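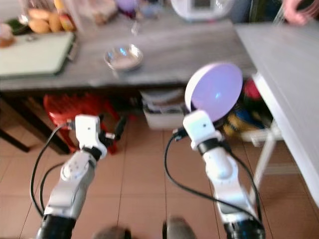
Daranee Chantharasri
Nobody warned me that moving into a place with one usable surface would turn me into a person with opinions about cutting boards. A thread.

2/ The table is grey. It's wood, grey wood, with that streaky grain that hides crumbs until you put your forearm in them. I bought it second-hand in Mesitz from a man who called it "driftwood toned". It has never met a river.

3/ The kitchen it lives in has a counter the width of a hardcover book. So the table is the counter. It's also the desk, the ironing board and, for one bad week in August, the bicycle workshop.

4/ House rule number one, written by my flatmate Henrike Stüber and taped inside the cupboard door: "Only what you are using." Under that, in my handwriting: "Define using."

5/ We have been defining it ever since.

6/ Current position: a glass of water is always in use. A mug is in use until the tea has a skin on it. Mail is never in use, not even while you're reading it.

7/ A cutting board is in use if there is food on it or a person walking toward it with food. Mine lives on the left side of the table, on a diagonal, and Henrike straightens it every time she goes past. I put it back. Neither of us has ever mentioned this out loud.

8/ It's diagonal so my elbow clears the wall, Henrike. If you're reading.

9/ The board is white with a dark edge along two sides. White was a mistake. I cut one beetroot on it early on and spent an evening with bicarb and half a lemon, reading a forum where people had been arguing about bleach for 146 pages.

10/ (Lemon and salt, then leave it in the sun on the balcony. The sun did most of it. I've told everyone it was my scrubbing.)

11/ On to bowls. We own one small clear glass bowl and we fight over it like it's beachfront. It's the right size for an egg, a bit of chopped garlic, the last spoonfuls of rice you swear you'll eat.

12/ There were four. The Beddoe Street flat took two and the dishwasher at my sister's place took the other. I'm not going to talk about the dishwasher.

13/ The trouble with clear glass is that you can see exactly how little is left in it. A ceramic bowl lets you believe. Glass shows you a thin layer on the bottom and asks what your plan is.

14/ And the trouble with a clear drinking glass on a grey table at dusk is that you find it with your sleeve. I'm two for two this month. Henrike has asked if I'd consider a coloured cup, in the voice you use on a toddler.

15/ Someone asked last time about the drawers. We have one drawer. It holds the cutlery, a bread knife that won't let the drawer shut, batteries of unknown health, and the instructions for an Undulmont kettle we no longer own.

16/ I timed myself clearing the whole table last night. 20 minutes, of which most was standing there holding a peppermill and looking for somewhere that wasn't the table.

17/ It went on the fridge. Everything goes on the fridge. The top of the fridge is where our standards live.

18/ I did price a proper kitchen cart. The Trindico one, with the shelf underneath and the little rail, is $900. For that money I could nearly buy another table and put the first table's things on it.

19/ Henrike's counter-offer was a plank across two milk crates in the hallway. We're in talks.

20/ A few practical things, as I do get asked. Wipe a grainy table along the grain or you just file the crumbs. Dry the glass bowl by hand or it goes cloudy. Put a damp tea towel under the cutting board and it'll stop skating around.

21/ The tea towel also makes it much harder for a passing flatmate to straighten the board. Unrelated.

22/ Update: she's moved the whole thing, towel and all. It's perfectly parallel. There's a sticky note on it that says "using".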